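Nappe à carreaux jaunes et blancs : comment enlever les plis et garder la couleur ?

Forum Noltum > Maison > Linge et textiles

Posté par Wilfredo Buenaventura, le 5 mai 2025

Bonjour à tous,

Je m'excuse d'avance pour mon français, je l'apprends encore et j'écris lentement.

J'ai une nappe à carreaux jaune pâle et blancs pour une table rectangulaire. Elle est assez grande pour couvrir le dessus et elle descend un peu devant et sur les côtés, pas beaucoup. Je l'ai achetée au magasin Cemiter et j'ai perdu l'étiquette, donc je ne connais pas la composition exacte du tissu.

Mon problème est le suivant. Quand je la pose, il reste toujours des plis légers, surtout dans la partie en haut à gauche. Ce ne sont pas des plis très marqués, mais avec les carreaux on les remarque, parce que les lignes ne sont plus droites.

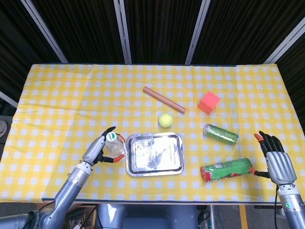 J'ai déjà essayé deux choses. La première fois, j'ai tiré la nappe avec les mains après le lavage et je l'ai laissée une nuit sur la table. La deuxième fois, j'ai passé le fer sans vapeur, à température basse, car j'avais peur de jaunir les carreaux blancs. Le résultat était un peu meilleur, mais après 2 jours dans l'armoire les plis sont revenus.

Je voudrais savoir aussi comment il faut la ranger. Maintenant je la plie en quatre, puis encore en deux, et je la mets sous les autres linges. Peut-être que c'est là mon erreur ? Et pour le lavage, est-ce que l'essorage à 800 tours est trop fort ?

Je vous remercie beaucoup pour vos conseils.

Réponse de Mosquera

Bonjour Wilfredo,

Votre français est très bien, on comprend tout. Pour l'essorage, oui, je baisserais à 400 tours. Le tissu sort plus lourd et il goutte davantage, mais les plis se forment beaucoup moins dans le tambour. Il faut aussi sortir la nappe dès la fin du programme et ne pas trop remplir la machine.

Avant de repasser, faites un essai sur un coin, à l'envers, avec un linge fin entre le fer et la nappe. Comme vous ne connaissez pas la composition, commencez au réglage le plus bas et montez petit à petit. Si le tissu accroche ou devient brillant, arrêtez tout de suite. S'il supporte bien la chaleur, repassez-le encore légèrement humide et suivez les lignes des carreaux, jamais en diagonale. J'avais déformé une nappe de ma belle-mère comme cela, les carrés étaient devenus des losanges et je n'ai jamais pu la remettre droite.

Laissez ensuite la nappe à plat pendant une heure avant de la ranger. Un tissu plié encore tiède garde la marque.

Pour le rangement, le mieux est de la rouler sur un tube en carton, par exemple celui d'un papier cadeau, recouvert d'un papier de soie. Si vous n'avez pas la place, pliez-la une seule fois dans la longueur et suspendez-la sur un cintre à pantalon avec une barre épaisse. En tout cas pas sous une pile.

Pour les carreaux blancs, évitez la javel, le jaune à côté risque de partir par taches.

Réponse de cundinar

moi je mets rien de spécial, je vaporise un peu d'eau sur la nappe déjà posée et je lisse avec la main du milieu vers les bords. 5 minutes et ça va. attention si la table est en bois brut quand même, il faut mettre un molleton dessous

Wilfredo Buenaventura a commenté :

Merci à vous deux. J'ai commencé par la méthode de cundinar parce qu'elle est la plus simple. Les plis du milieu sont presque partis, ceux du coin restent encore un peu. Au prochain lavage je vais mettre l'essorage à 400 et chercher un tube en carton assez long. Mosquera, est-ce que le papier de soie doit être blanc, ou est-ce que la couleur n'a pas d'importance ?

Mosquera a commenté :

Blanc de préférence, et sans acide si vous en trouvez. Les papiers colorés peuvent déteindre si l'armoire est humide.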